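The Long Way to Mukov, and What Goes in the Bag

My first trip to the coast was planned on the back of an electric bill. I had a bus time, the name of a guesthouse and a great deal of confidence, and I arrived in Mukov with two heavy sweaters, no rain jacket and shoes that were already giving me trouble. I have been back many times since (my sister says too many), and I'd like to think I pack a little better now, though you'd have to ask the people who have waited for me at bus stations.

Packing for a slow trip is its own small craft. You're not going from one airport to one hotel. You're going by bus to Bredo, then over the hills on the little train, then maybe by ferry if the weather allows, and every single change means picking that bag up again. The train from Bredo to Mukov takes 99 minutes on paper, and the steps up into the old cars are steep. I've watched grown men stand at the bottom of them and think hard about their luggage!

So I start with clothes, and I start early, a good week ahead. Everything I want to bring goes out where I can look at it, and then I leave it alone for a day or so. By the second evening the white pants have usually lost their charm.

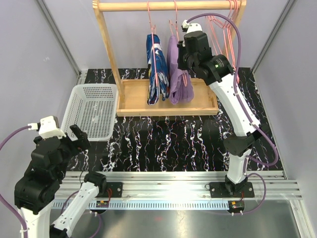

Widad Sayegh thinks a week is far too long. Give yourself a week, she told me over the phone, and you'll find a use for every shirt you own, so she packs the night before, with the taxi already booked, and has never once missed anything but a phone charger. She also carries her heaviest coat over her arm all the way to Mukov and uses it as a blanket on the train, and I have to admit I've stolen that idea.

We do agree about laundry. The guesthouse in Mukov, the Mendes, will wash a bag of clothes for you if you leave it at the desk before breakfast, and it comes back the next afternoon smelling of plain soap. Once you know that, three or four days' worth of clothes will see you through two weeks. In November, when things take forever to dry on a balcony, I'd plan on it from the start. 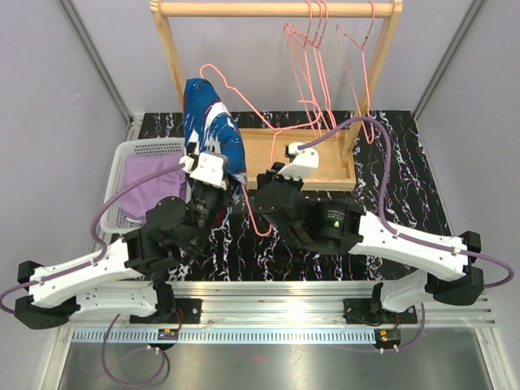
Then there is the matter of the day you get there. Please don't plan anything for it. The Mendes sits at the top of the old town, 63 steps up from the harbor road, and after you have climbed those with a suitcase you'll want a chair and something warm to drink. There's a bakery at the bottom that sells a flat onion bread until it runs out, and I always buy mine before I start climbing – going down again for bread is more than I can face.

Save the ferry to Barkaseck for the third day or later. It's a lovely crossing, almost 59 minutes when the water is calm, but it gets canceled without much warning, and you want a spare day behind it. Take the rain jacket even if the sky is blue, and sit on the left going out if you'd like to see the lighthouse.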